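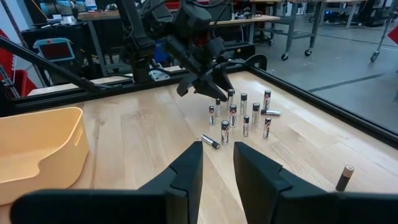 About the Plumosard School of Meditation

Plumosard is a small school for people who want to learn to sit still, breathe well and read the old contemplative texts with company. We teach in Firovdale, in two rooms over a bakery (yes, the mornings smell wonderful!), and we have an online group as well for students who live too far away to climb our stairs.

Our founder, Thierry Riviere, began practicing in his twenties after a friend talked him into a silent retreat he was sure he would leave on the first night. He stayed the whole week and came home wanting to know everything. Years of study followed, and then a Tuesday-night sort of gathering in his living room that kept running out of cushions.

Nhi Vương joined him to teach walking meditation and chanting, and she still leads both. Her November retreat at Tedau is the part of the year many of us look forward to most – long walks, simple food, hardly any talking, and the lake right there when you open the door.

What we teach

The foundation course runs over 3 terms. You'll start with breath and posture, move on to mantra, and spend the last term on self-inquiry with readings from the Upanishads and the Yoga Sutras. No Sanskrit needed, though plenty of students catch the bug and ask for more!

Our library

The Xue Reading Room holds 637 books and a growing shelf of recorded talks. Students can borrow up to 3 at a time.

Come and sit with us

Beginners are welcome at any open sitting. Wear something comfortable, and stay for tea if you can. We'd love to meet you.

Page updated Jul 27, 2020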